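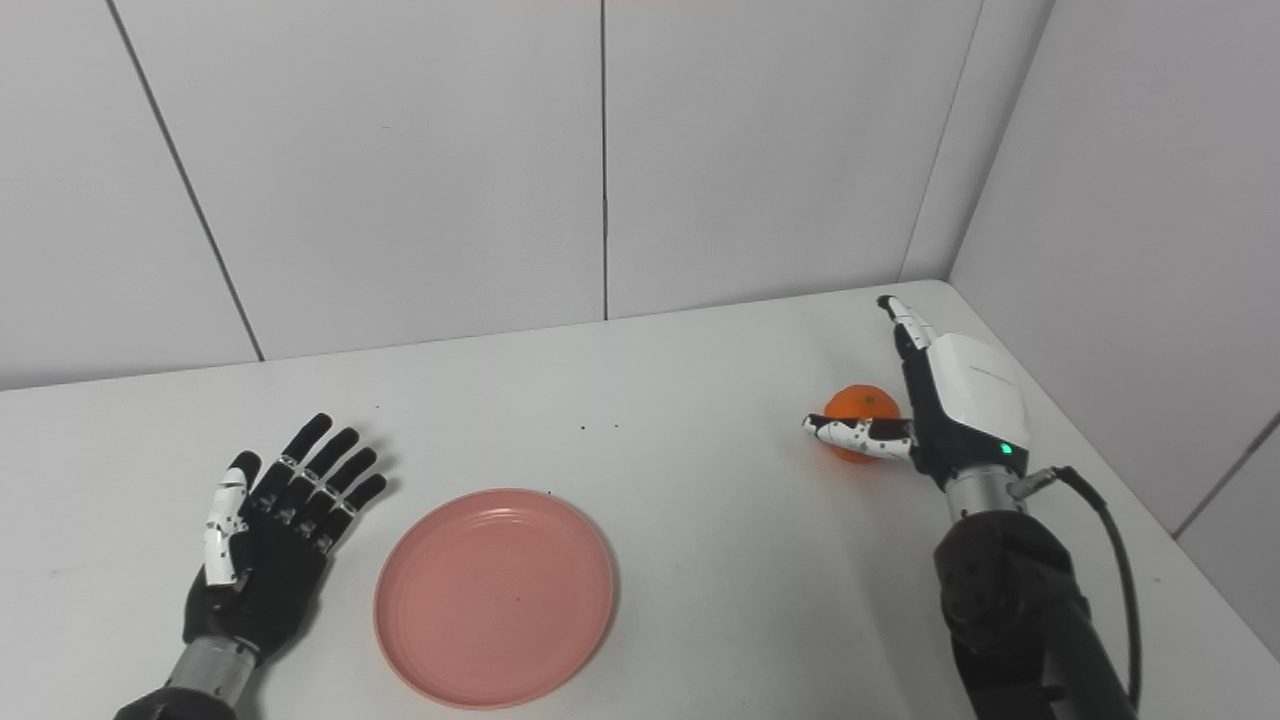
4 Sealing the joint between worktop and wall panels

4.1 Scope

This section covers the flexible joint between a fitted worktop and Lockyer wall panels, including the internal corner where two panel runs meet. It applies to new joints and to the renewal of old ones. Joints around sinks and hobs are dealt with in Section 5. Panel cutting and fixing are in Section 3 and must be complete before work starts here.

The sealant referred to throughout is Enen 212, a neutral-cure silicone. Do not use acetoxy sealants (those with a strong vinegar smell) on Lockyer panels. They attack the edge coating and the damage may not show for several weeks.

4.2 Before you start

You will need:

Enen 212 sealant in the colour supplied with the panels
A cartridge gun with a thrust release
Low-tack masking tape
Profiling tool, 6 mm radius
Plastic scraper
Panel cleaner or isopropyl alcohol
Lint-free cloths
Closed-cell backing cord, for gaps wider than 5 mm

Check the use-by date on the cartridge. Sealant past this date may skin over normally and remain soft underneath.

The room should be between 5 and 28 degrees Celsius during application and for the whole of the curing period. Panels fixed to an outside wall are often colder than the air in the room, so take the reading at the panel face.

CAUTION: Isopropyl alcohol is highly flammable. Put out naked flames, switch off gas hobs and open a window before using it.

4.3 Removing old sealant

Skip this step for new installations.

1. Cut along the top edge of the old bead with a sharp knife, keeping the blade flat to the panel.
2. Cut along the bottom edge in the same way.
3. Pull the bead away slowly at a low angle. If it tears, make a fresh cut and start again from the tear.
4. Lift what is left with the plastic scraper. Do not use a metal scraper on the panel face.
5. Apply Grositz remover gel to any film that remains and leave it for 11 minutes. Wipe off with a dry cloth, then wash the area twice with clean water.

NOTE: New silicone does not bond to old silicone. A thin film that can be felt but not seen is enough to make the joint fail. Drag a fingertip along the joint; it should slide evenly from end to end.

6. Look for black staining in the gap. If there is any, treat it with a fungicidal wash and allow the gap to dry overnight.

4.4 Preparing the joint

1. Vacuum the gap to remove dust and cutting swarf.
2. Measure the gap at both ends, in the middle and at the corner. It should be not less than 2 mm and not more than 8 mm. If it is wider than 8 mm, return to Section 3 and reset the worktop.
3. Where the gap is wider than 5 mm, press backing cord in to a depth of 5 mm below the surface. Do not stretch the cord. Cut it square at the corner and butt the ends together – do not fold it round.
4. Clean both faces with isopropyl alcohol, using one cloth to apply and a second to dry.
5. Apply masking tape 3 mm above the gap on the panel and 3 mm in front of it on the worktop. Press down the inner edge of the tape firmly.

Textured worktops need a second pass with a hard rubber roller, or the sealant will creep under the tape.

4.5 Applying the sealant

Seal the vertical corner joint first, then the horizontal joints. Work from the corner outwards.

1. Cut the nozzle at 45 degrees to an opening slightly larger than the gap.
2. Start at the top of the vertical corner and draw the gun downwards in one movement. Stop 10 mm above the worktop.
3. Start the first horizontal run hard in the corner, filling the 10 mm left open, and continue to the end of the worktop.
4. Start the second horizontal run in the same corner, touching the first while it is still wet.
5. Smooth each run with the profiling tool. Wipe the tool after each stroke.
6. Pull off the tape at once, at 45 degrees and away from the joint.

Do not go over the bead again after the tape is off. Small ridges left by the tape will settle to some extent as the sealant cures.

CAUTION: Do not smooth the bead with washing-up liquid. Traces of it stay under the edge and weaken the bond.

4.6 Curing

Keep the joint dry for 24 hours. Do not lean on the worktop or place heavy appliances on it during this time. Light items may be put down after six hours if they are kept clear of the bead.

Vertical seams between panels in the same run are closed by the tongue joint and take no sealant on the face.

4.7 Faults

Bead still tacky after 48 hours: cartridge out of date, or room too cold. Remove and renew.
Bead pulling away from the panel: film left on the panel, or worktop not fixed to its supports. Check the fixings before resealing.
Bead split at the corner: vertical joint had skinned over before the horizontal runs were made. Cut back 50 mm each way and renew in one session.
Pale haze on the panel next to the bead: cleaner residue. Wipe with warm water and dry.

Replacement cartridges and profiling tools can be ordered from the Wosenside depot under part number 726. Give the panel colour when ordering.

Section revised Friday, December 10, 2021. Text: Ruby-Lee Mahuika. Technical check: Fung-ping Shih.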